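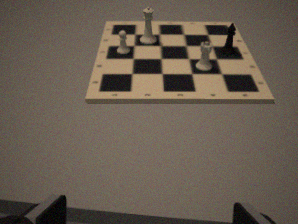

How often does the wrist camera need checking against the board?
Every 8 hours of running, and again after any gripper finger swap.

Lisby cell, board handling arm. Setup and inspection list, with comments
Apr 29, 2020

1. E-stop, both buttons. OK. Left one stiff, still latches.
2. Guard door switch. OK.
3. Base bolts. One nipped up, paint mark redone.
4. Cable run at wrist. Rubbing on the clip again. Taped for now, needs a proper sleeve from Kwiatkowski.
5. Gripper fingers, open and close 30 times empty. OK, no sticking.
6. Finger pads. Worn on the left, swap before July. Two spare sets in the drawer marked Plasten.
7. Grip force. Was set to 54 percent, somebody had it higher. Put back. Knights slip if its any lower, pawns don't mind.
8. Board origin. Taught again from the near left corner. Old value in the log if wanted.
9. Approach height. Must clear the queen, not the pawn!! Changed in the Pevevton job file, check the sim copy matches.
10. Simulated run before live. Done, gripper open at start, pieces upright at the end. One warning about joint 2 speed, ignored for now, see 13.
11. Rook pick with the knight on the next diagonal. Fingers come in tight there. Turn the wrist first then go down. Slow speed only untill signed off.
12. Dark piece on dark square. Camera threshold not great. Left as is, lamp to be moved nearer, try again after.
13. Joint 2. Slight whine on the way up. Grease due. NOT DONE, no cartridge.
14. Backup of program. Done, on the stick and on the cell PC.

Open: 4, 6, 11, 12, 13. Cell OK to run at slow speed. Don't touch the force setting without writing it down here.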